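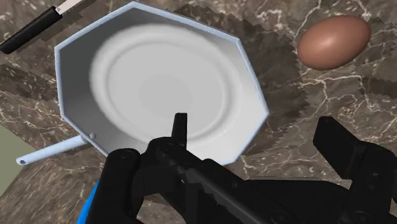

Hello all, I help run the after-school robotics club at Urnport and we're doing our first simulated kitchen task this term, and I'm hooked! The students have to write a routine that picks up an egg and puts it in a pan, all in the simulator, and the best one gets run for parents at the end of term. My group has got as far as moving the gripper close to the pan, and they're so pleased with it. Where we're stuck is the next bit. The egg is past the far side of the pan, on its side on the marble worktop, and half the group want to go straight over the top of the pan to reach it, while the other half want to swing right out over the counter and come in from the side. Both lots have very firm opinions and I've run out of biscuits to bribe them with. Which would you pick for beginners (ages 12 to 14, mostly block coding, two of them happy in Python)? And is there a sensible way to score it? At the moment we only have "did it or didn't", and I'd love something that rewards the ones who nearly get there.

Paula Cârstea
30 Nov 2025

Bostholm

Oh, this is a lovely task, we did something very like it in October! I'd go over the top, but high. Get them to add one extra point well above the pan, go up to it, travel across, then come straight down on the egg. Three moves, easy to draw on a whiteboard, and if it goes wrong they can see which of the three is to blame. Swinging round the side sounds safer but our lot kept clipping the pan handle on the way out, and then the pan spins and everything is somewhere else.

Do check which way the egg is pointing before they close the gripper. If it's lying down you want to grip across the narrow part, so the wrist may need to turn first. Ours squeezed it end to end and it shot off the counter (huge cheers, no points).

For scoring we gave 2 points for getting above the egg without touching anything, 2 for lifting it, 2 for letting go inside the pan and 1 for the arm ending up back where it began, so 7 altogether. Nearly every pair scored something in the first session, and it really kept them going. One pair ran theirs 385 times over the half term, and I only know because the log file got too big to email!

Also, save the starting layout under a name they can't overwrite. I can't stress this enough.

Stodau_Mel

Side approach all the way. Quicker.

Surdu

I agree with Bostholm about the high point, and I'd add one thing: slow the last move right down. Students love speed and set everything to full, then wonder why the egg rolls away when a finger brushes it. We made them use a slow setting for anything below pan height and it sorted most of our trouble.

If you have time, run both routes! Split them into the two camps they're already in, same layout, same number of tries each, and let them put the results on a chart. We did that with 11 students and the arguing got much better once they had numbers to argue with. Then move the egg a little and make them run the same code again. There will be groans, but it gets them asking how the program could find the egg for itself, and that's your whole next term planned.

Something to look out for with shadows, if any of them try using the simulated camera to find the pan. Ours picked up the dark patch round it as part of the pan and aimed for the middle of that. We moved the light and it behaved. Would love to hear which camp wins, do come back and post the scores.

Contact us | Copyright of each post stays with its author | Back to top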